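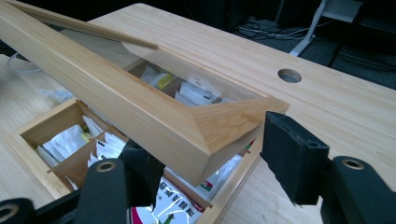
Monthly safety check – shared kitchen and break room
Site: Daklow House, Jilbridge
Period: December

Mark each point OK, Not OK or Does not apply. Please write a comment also when the point is OK, if there is something the next inspector should know.

1. Exits and walking ways
Door to corridor opens fully: OK
Exit sign is lit: OK
Floor free of boxes and bags: Not OK
Comment: Two delivery boxes from Munetby stood behind the door. They were moved to the store room during the check. It is the same remark as in the last report, so I ask that deliveries go directly to the store room.

2. Kettle and hot drinks
Kettle base stands dry and flat: OK
Cord does not hang over the edge of the counter: Not OK
Lid of kettle closes with a click: OK
Comment: The cord hung down by the sink side. I put the extra length back under the base. Please fill the kettle only to the maximum line – last month it was boiling over on the counter.

3. Dry goods and tea
Tea and coffee kept away from the sink: OK
Packages inside their date: OK
No signs of insects or mice: OK
Comment: Sugar should be in a closed jar and not in the open paper bag. A jar is ordered. 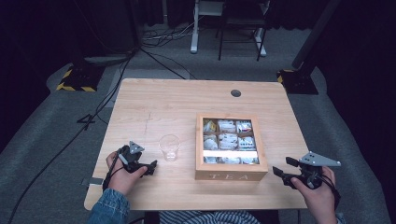 Tea box on its table, Jilbridge.

4. Refrigerator
Temperature 5 degrees C or less: OK
Door seal clean and without cracks: Not OK
Food marked with name: Not OK
Comment: The seal has a crack at the lower corner, 2 cm long. It still holds the cold but I reported it to Aryee Maintenance. Food without a name is thrown away on Monday at 10 a.m., as the note on the door says.

5. Microwave and toaster
Microwave door closes well: OK
Inside is clean: Not OK
Crumb tray of toaster emptied: OK
Comment: Nothing may stand on top of the microwave. A roll of paper towels was there and I took it down. The toaster must have 30 cm of free space above it, and this is now in order.

6. Tables and chairs
Tables stand firm: OK
Chairs without loose screws: Not OK
Comment: One chair by the window is loose in the back. It has a label and must not be used until it is repaired.

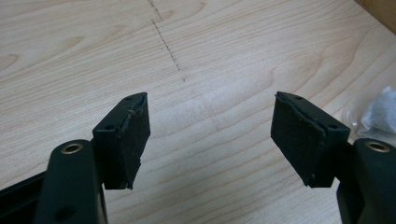 Can we clean the tables with the same spray as the sink?
Please use only mild soap and a damp cloth on the tables, and keep the sink spray for the sink.

7. Fire equipment
Fire blanket on its hook: OK
Extinguisher pin and seal in place: OK
Comment: The way to the extinguisher must be 100 cm wide. The recycling bin was too near, now moved.

8. First aid box
Bandages: OK
Burn gel: Not OK
Comment: Only one packet of gel is left. Order 10 more.

Open points to be closed before next check: 4, 5, 6, 8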